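Week 6: Fixtures, part two - locating a part so it stays located

Hi all. These are my notes from the lecture, tidied up a bit so that those of you who were scribbling can stop worrying about your handwriting. Bring them to the lab, please, and bring your calipers too (the shop pairs keep walking off).

Last time we left off with the vise and why I keep nagging you about it. A vise grips well, but it has no opinion about where your part ends up along the jaws. You push it in by eye, you tighten, and the next one goes in a hair to the left. Fine for one bracket. If you're making 60 for the Flanville order, as Kayode Mohammed's group did in May, you'll be measuring every single one, and you'll hate it.

So, corners! The oldest trick in fixture design is to give the part an inside corner to fall into. Two walls and a floor, and you push the part toward the place where they meet. Slide it along one wall until it bumps the other and you're home. I like a sloping floor for light parts, as long as the slope really does lead to the corner and the part can't hang up on the way. Check that with your fingers before you check it with a ruler. A burr you can't see will stop a part dead.

A few of you asked why my printed fixtures have such odd outlines, all zigzags and diagonals. Mostly I draw the walls where the work needs them and then leave out the rest. A big square block around a small corner is hours of printing for nothing, and it warps. The price is that you have to think harder about stiffness. A long thin arm bends when you lean on it, so put a raised rim along it and try again.
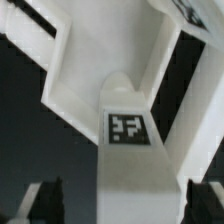 Fig. 6.2. White 3D-printed fixture: recessed floor, diagonal arm with a slot, and a post with a rounded cap and a square marker.

Look at how the outline turns at the corners, and sketch it in your notebook before you read on. Then mark on your sketch which surfaces you would trust to locate a part and which you'd leave alone. We'll argue over it in the lab.

On slots: a slot is a hole that forgives you in one direction. If you have two features to line up, make one snug and let the other be a slot, or the tiny error in their spacing will jam the whole thing. I said this three times on Friday and I'll say it again next week.

On rounded tips: a dome touches a flat surface at one small spot, so a bit of dust next to it does no harm. It also wears faster than a flat pad. If you use one as a rest, print it as a separate piece you can swap.

And on printing in general. Our printer at the Grendau bench runs a little fat on inside corners, so leave clearance, then print just the corner as a test piece before you commit to the whole fixture. Zulema Henríquez did 11 of these test corners for her project and labeled every one, and the box is on the shelf over the sink if you want to feel the difference. Put them back in order!

For the lab: pick a small object from the bin, draw a fixture that locates it with one corner, and write half a page on what could go wrong. Keep it under 400 words. Sketches don't count toward the limit, so draw as much as you like - pencil is fine.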